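From: Lensa Bogale
To: home-laundry list
Date: 6/20/22
Subject: Re: [home-laundry] Yellowed white cotton – is it worth saving?

Hi all,

Etenesh wrote:

> I have a stack of white cotton things that went into a closet in May of last year
> and came out the color of weak tea. Mostly undershirts, a couple of pillowcases,
> one tablecloth that was my aunt's. I washed the lot on hot with twice the usual
> soap and I swear they look worse. My neighbor says chlorine bleach, my sister says
> vinegar, and the lady at the Breleck store sold me a box of something called Fuko
> that I haven't dared open. Where do I start? And am I ruining the tablecloth?
>
> Etenesh Gidey

Etenesh, put the chlorine bleach away for now, and please don't double the soap again! I did the same thing for years and my shirts felt like cardboard. If more soap goes in than the machine can rinse out, some of it stays in the cloth, and old soap goes dingy in storage all by itself (so does skin oil, which you can't see when you fold the thing up and put it away clean, or what you think is clean). I'd bet a good part of your weak tea color is just that.

So my first step is always to strip the stuff out before I try to whiten anything. Run a wash on warm with no soap at all and look through the door, if you have a front loader. If you get suds from plain water, there's your answer. I've had to run three of those on one load. It feels like a waste of an afternoon but you can go do something else in the meantime.

Then comes the soak. I use plain oxygen bleach powder, the kind with no perfume in it, in the hottest water the care label lets me get away with. Dissolve it all the way before the clothes go in – the undissolved grains like to sit in a fold and do nothing for the rest of the shirt. Everything stays under overnight. I put a dinner plate on top. In the morning the water usually looks disgusting, and I get more pleasure out of that than I should.

I'm on the Utum side of town, where the water is very hard, and that makes a difference too. The test strip I used in May said 161 parts per million, and I add washing soda to every white load now. If yours is soft you can skip it.

Now, drying. If you have any kind of line, use it, because sun on damp white cotton does more than half the stuff in bottles. And check the seams and the neckband before any of it goes near the dryer. Heat will set whatever's left, and the seams are where the yellow hangs on longest. I spread a thing out under a good light and go over it slowly, underarms first, then collar, then hem. 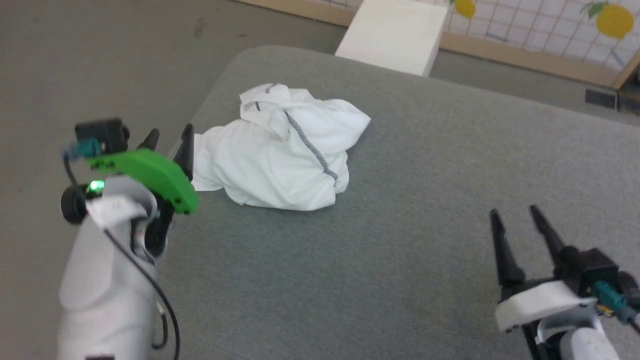 White cloth, in a crumpled heap.

About the tablecloth. I'd treat it as a separate job. Is it embroidered? If there's any colored thread, test one stitch at the back with a damp cotton swab and press it on a white paper towel. I learned this on a runner from my mother-in-law that had a row of red birds on it, and now it has a row of red birds and a pink border. If it's all white cotton or linen, do the same soak, but cooler, and lift it out with both hands under it. Wet old cloth is heavy and it tears under its own weight. Don't wring it. Roll it up in a big towel and kneel on the roll.

Vinegar – your sister isn't wrong, but it's for the rinse. It helps with leftover soap and it does nothing much for yellow. Half a cup, and never ever in the same tub as chlorine bleach, the fumes are dangerous.

I haven't tried Fuko so I can't tell you a thing about it. Read the back of the box and see whether it's a bleach or a bluing. Bluing only puts a faint blue over the yellow so your eye reads it as white. Nothing wrong with that! My grandmother blued everything. But you want to do it last, on cloth that's already clean, or you'll get a sort of green. 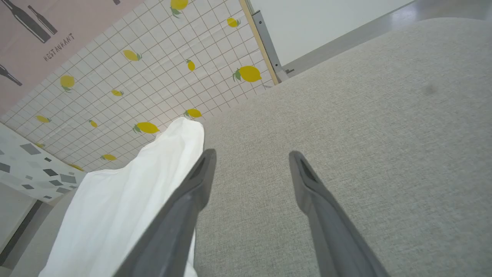

Can I soak the undershirts and the pillowcases together?
If they're all white cotton, go ahead, as long as the tub is big enough for the water to move between them.

For storage afterward, skip the plastic bins and the cardboard boxes both. I wrap mine in an old washed sheet and keep them on the shelf in the hall, and I refold them when I remember to, so the creases don't land in the same place every time. No starch either. Starch goes yellow, and silverfish think it's dinner.

I bought my last tub of powder at Kahsay, the 800 gram one, and it has lasted me since winter. They keep it down at the bottom by the mop heads, in case you go looking and think they're out.

Let us know how the tablecloth comes out, and what's in that box. Does anyone else here have luck with lemon juice? I tried it once on a pillowcase and got ants.

Lensa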